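Demonstration collection (surgical robotics)

Demonstration collection is the recording of human-controlled robot work so that a learning system can be trained on it. In surgical robotics the usual subject is suturing. An operator moves two instruments from a console, and the video is saved together with the joint positions of both arms.

Tekari collection

The Tekari collection was started by Jeanie Sutherland and holds 1753 demonstrations, made by 5 operators. One demonstration covers a single stitch - from the first grasp of the needle to the moment when the thread is pulled through. Blood on the tissue is not a cause for exclusion.
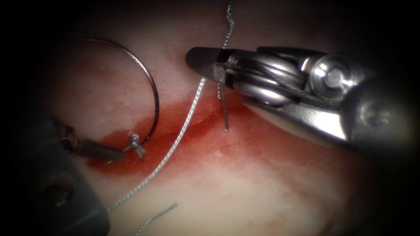

Labeling

Each recording is divided into steps by hand, following a guide written by Amber Stevens. The guide has separate labels for holding the needle, passing it to the other instrument and pulling the thread. Failed attempts are kept under their own label, and 122 recordings contain at least one. A smaller set of around 700 demonstrations, called Gallow, is used for testing new labels.

See also: Imitation learning; Teleoperation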